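Two-arm task planner: how do I stop the idle arm wandering over the table?

Posted by tinshed_ro

We've been moving our tabletop set-up over to Flunska and I'm loving it so far – the planner is quick and the logs are a joy to read! One thing beats me, though. Left arm works at the tissue box, right arm has no goal of its own, yet the planner still gives it a fresh path every cycle. Over 200 runs it asked for a replan 27 times. Head camera views from the same set-up:

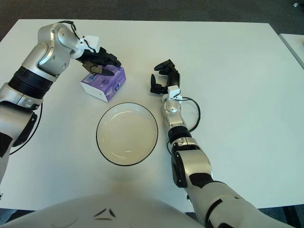
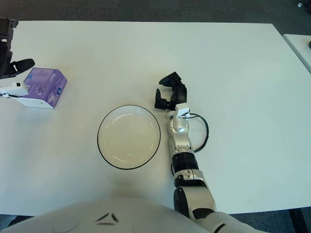
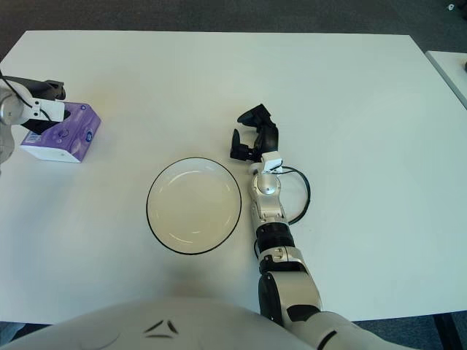 Photos: tinshed_ro, head camera

The dish in the middle is marked as a fixed obstacle. Is there a proper "hold" setting, or do I fake one?

Ecaterina Preda

Lovely problem, I had the same one in January! Don't leave the goal blank. A blank goal means "anywhere legal", so the planner picks a new spot each time. Copy the current joint angles in as the goal and set the hold weight to 4. Then pad the dish by 2 cm in the collision map, so the open right hand keeps clear of the rim when the arm does have to move. Do check your box model as well – if it gets turned on its side, the old upright shape is wrong and the left arm will plan to the wrong height.

wivbridge_sam

Try updating? Fixed mine.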